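# Karras Bench Arm, tabletop package

Sold by Flekora. Lead time 27 days, longer in July.

Short version: it's an arm, a gripper, and the Wokex task software. Sits on a pedestal at the back of your table. People keep asking if it can do chores yet. Some. Read before ordering.

## What you get

- Arm, gripper, pedestal, bolts
- Wokex license, one seat
- Practice scenes (simulated), so you can try your job before anything ships
- Power supply and 2 cables. Extra cables are extra

Table not included. Use a heavy one. A folding table will wobble and then you'll call us.

## Price

$2,565 for the full package. Arm only, ask. No trade-ins on the older Bivex model, sorry, we have a shelf full of them.

## Can it do chores?

Depends what you call a chore.

**Good at now:** picking up blocks, boxes, small hard parts. Putting them in a tray. Doing it again. Same bench, same parts, same lighting and it'll go most of an afternoon.

**OK with setup time:** sorting mixed parts, clearing a bench at end of shift. Thin flat stuff takes longer, the fingers want an edge to grab. Budget an evening for teaching it, maybe two.

**Not yet:** laundry. Dishes. Anything soft, or wet, or that somebody moved while it was reaching. Don't buy it for the kitchen, we mean it. Folding a towel is still a party trick and a slow one.

Shop floor customers are happier then home customers, by a lot. A shop has the same 36 parts every day. A house doesn't.

## Try it in the sim first

Every order comes with the bench scene. Odds and ends on a table, cubes, strips, a tray, a yellow tool that looks like a utility knife. Run your routine there, break things for free.

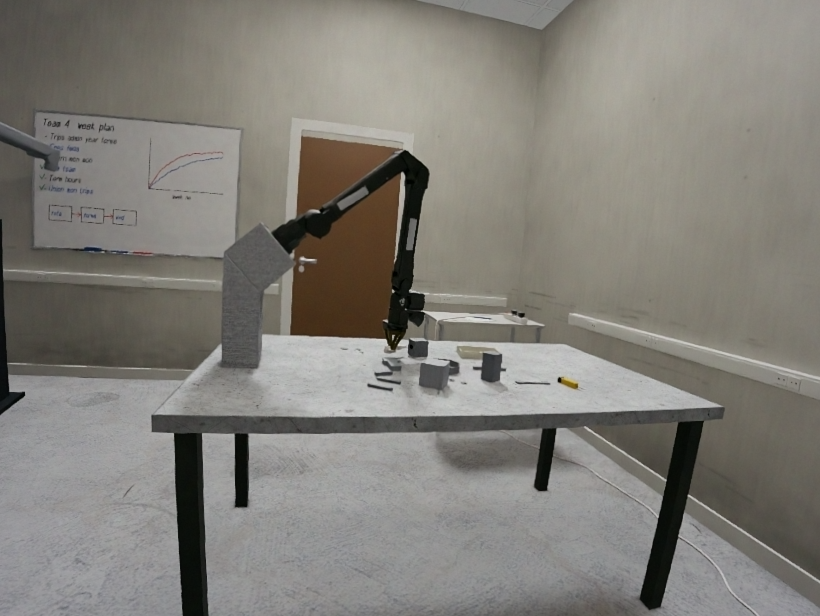 A routine that only works in the sim isn't done. Plan on re-teaching grip points once you go to the real bench, surfaces are never quite the same. We usually tell people about 40 practice runs before you leave it alone with anything you care about.

Blades: keep them closed. Keep hands out of reach while it's running, same as any other machine.

## Returns

Unopened, full refund. Opened, we take it back minus a restocking fee. Scratched fingers are normal wear and dont count against you.

Replacement fingers and the longer cable are on the parts page. Wall mount is out of stock, no date yet.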